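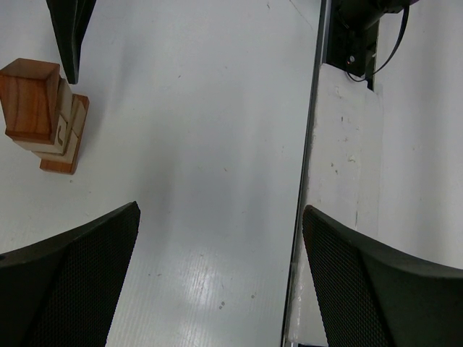 第183期

发件人:韦
收件人:手机与固件讨论列表
主题:Re: Stilden 的 Tredeo 升级之后电池和相机的问题

周四的邮件看到了,拖到今天才回。先引原文,再一段一段答。

> Muammer Türkmen 写道:
>
> 各位好,
>
> 我的 Tredeo 上周收到系统更新,包的大小是 135 MB,装完以后有两个地方不对。
>
> 一是待机。以前晚上充满,早上起来掉两三格,现在早上只剩一半多一点。电池统计里排第一的是“系统服务”,点进去看不到细项。
>
> 二是相机。室内拍出来的颜色偏暖,我拍白墙,照片里的墙发粉。换成 Zallia 拍同样的墙就没有这个问题,所以我不认为是镜头的毛病。
>
> 我在 Kırmızıgül 买的机器,店里说可以退回上一个版本,但要清空数据。我不想清。有没有别的办法?另外,听说国行和欧版的包不一样,是真的吗?
>
> Muammer

先说待机。

我这台也是 Tredeo,和你同一个包,装完头两天耗电同样偏高,第三天开始回落。系统更新之后要重建应用缓存和相册索引,相册里照片多的话会拖得比较久。我相册不大,两天就过去了。你装了已经一个星期,按理应该结束了,所以我怀疑是别的东西卡住了。

建议先做这几步,都不用清数据:

1. 设置里找到“邮箱同步”,把不用的账户停掉。上一版有个账户反复重连的毛病,更新说明里写了修复,我看没有完全修好。
2. 关掉“夜间自动备份”,观察一晚。
3. 如果还是掉得快,进恢复模式清一次缓存分区。注意是缓存分区,菜单里紧挨着它的就是恢复出厂,选错了数据就没了。进恢复模式的按键是音量上加电源,按住到出现标志再松手。

做完第三步,第一次开机会慢,属于正常。每做一步隔一晚再做下一步,三样一起改的话,最后不知道是哪一样起的作用。

电池统计里的“系统服务”本来就不展开。想看细项,可以打开开发者选项,里面有一个“唤醒记录”,导出来是纯文本,贴到列表里就行。贴之前把账户名删掉。记录太长的话只贴凌晨那一段。

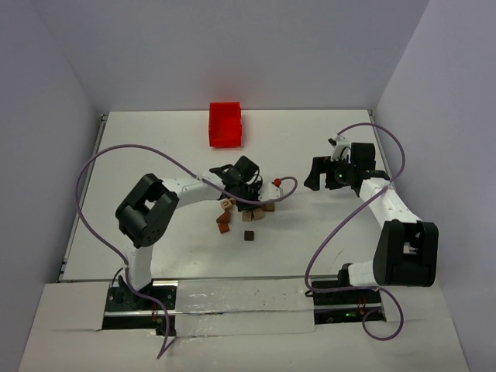
相机偏色要分两种情况看,一种是自动白平衡算错了,一种是墙上真的有颜色。第一种好判断,整张照片一起偏,白纸、灰墙、桌面全都往暖里走。第二种只偏一块,比如上面那个红色塑料盒,后墙上紧挨着它的地方映出一片粉红,这种粉色拍下来是对的,把它校掉反而错了。你只说白墙发粉,没有说是整面还是局部,也没说墙边有没有放红的东西。麻烦把墙前面清干净,关掉台灯只留顶灯,用自带相机和 Zallia 各拍一张,白平衡都设自动,两张原图发上来。不要用聊天软件转,转过之后颜色信息就丢了。

补充一点,Zallia 不走系统的场景识别,它直接拿传感器的数据自己算。所以它正常、自带相机不正常,基本可以把镜头排除掉,这个我同意你的判断。自带相机设置里有一项“智能色彩”,更新后会被重新打开,我的就是。你先关了再拍。关掉以后夜景会暗一点,人像没有区别。

如果关了还偏,可以手动设色温。专业模式里把白平衡拉到接近顶灯的值,存成预设,以后室内拍照直接调出来。麻烦一些,先用着等修正。

再说退版本。

Kırmızıgül 说的没错,官方途径退回去一定会清空,因为两个版本之间改过加密方式。网上有人讲保留数据降级的办法,我没有试过,也不建议你试。列表里前些时候有人这样弄,机器能开,但是指纹录不进去,最后还是清了。真要退,先用数据线把照片拷到电脑上,聊天记录单独备份,验证码类的应用要提前导出,这个最容易忘。

国行和欧版的包确实不同,版本号后两位不一样,基带也不一样。界面看上去没有差别。不要混着刷。你如果不确定手里是哪一版,看“关于手机”里的型号,不要看包装盒,有的店换过盒子。

顺便回答上期另一位问的价钱。Tredeo 现在的二手价,屏幕没有划痕、电池健康还可以的,2000 元上下浮动,带原装充电器的好卖些。新机四月降过一次,以后还降不降我不知道,不要来问我了。买二手的话当面试三样:扬声器、自动亮度、后摄对焦。对焦坏的见过不止一台,近处拍字,来回拉,听得到响。

Stilden 的反馈页面可以直接提交日志,提交完会给一个编号。请遇到待机问题的各位都交一份,并把编号回到这个主题下面,不要另开新主题。上次就是因为开了好几个主题,后来的人找不到前面的结论。

Muammer,原图和唤醒记录等你发上来再看。

韦

--
退订请发空邮件至列表的退订地址,主题写“退订”。
附件上限 2 MB,超过的请放网盘,贴链接。
回信请删去与答复无关的引文。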